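3.2 Material

The material consists of two seasons of Hekitz, an hour-long crime drama set in the harbor town of Hamar. We chose the series for its supporting cast. Its lead, the detective Skjelbred, appears in nearly every scene, while her partner Buka is on screen far less and has no storyline of his own until the middle of the first season. Viewers nevertheless named Buka as their favorite character more often than they named Skjelbred. The question in this section is when that preference forms and what kinds of scenes it is tied to.

We collected 2835 comments from two public discussion boards. Each board opens a thread when an episode airs, and we took only comments posted before the next episode was shown. Comments that consisted of a single word, a link or a quotation without added text were removed. After this step 1680 comments remained. All of them were written in English, although several posters mention watching with subtitles.

3.3 Coding

Each comment was read by two coders working separately. The coders marked every mention of a named character as positive, negative, mixed or neutral. They also marked the reason for the judgment where one was given: the character's decisions, the way the character treats others, humor, the actor's performance, or a romantic storyline. A comment could carry more than one reason. Where the coders disagreed, they discussed the comment and settled on a code, and if they could not agree it was coded as mixed.

Sarcasm was the main source of disagreement. A remark such as "great plan as always, Skjelbred" can be read as praise or as a complaint, and the thread around it did not always help. We kept such comments in the set and coded them by the tone of the poster's other comments on the same episode.

We also coded the scenes themselves. A scene was marked as a work scene if its main business was the investigation, and as a home scene if it took place in a character's private rooms and did not move the case forward. Home scenes in the series are short and rely heavily on small furnishings and personal objects, which posters often mention by name. Writing tools are one such group of objects (Figure 2).

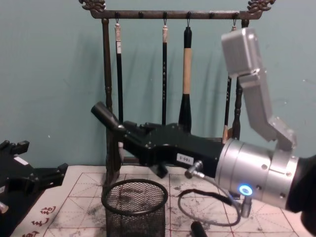 Figure 2. Calligraphy brushes hanging from a dark wooden rack with dragon-like finials.

3.4 Results by character

Mentions of Skjelbred become more negative over the first season and stay that way for most of the second. The reason given most often is her decisions, above all her habit of holding back evidence from her own team. Posters who dislike her rarely say that she is badly written or badly acted. Several write that they find her hard to like and would not want her changed.

Buka shows a different pattern. Early mentions are few and mostly neutral, and some posters confuse him with the harbor clerk. The first clear rise in positive mentions follows the episode in which he rents a room above the ferry office. His short affair with the woman next door, which ends within a few episodes, draws more comment than the murder case running beside it. Humor is the most common reason given for liking him in this part of the series. Later, when the affair is over, the way he treats others takes its place.

The two characters are also judged against each other. In scenes they share, praise for Buka is frequently joined to a complaint about Skjelbred, often within one sentence. Comments on scenes where Skjelbred appears without him are milder. This suggests that part of the decline in her standing depends on having a more patient character next to her, though our coding cannot separate that effect from changes in her own storyline.

A small group of posters moved in the opposite direction and came to prefer Skjelbred late in the second season. Most of them point to the interrogation on the pier, where she admits to an earlier mistake. Buka is absent from that episode.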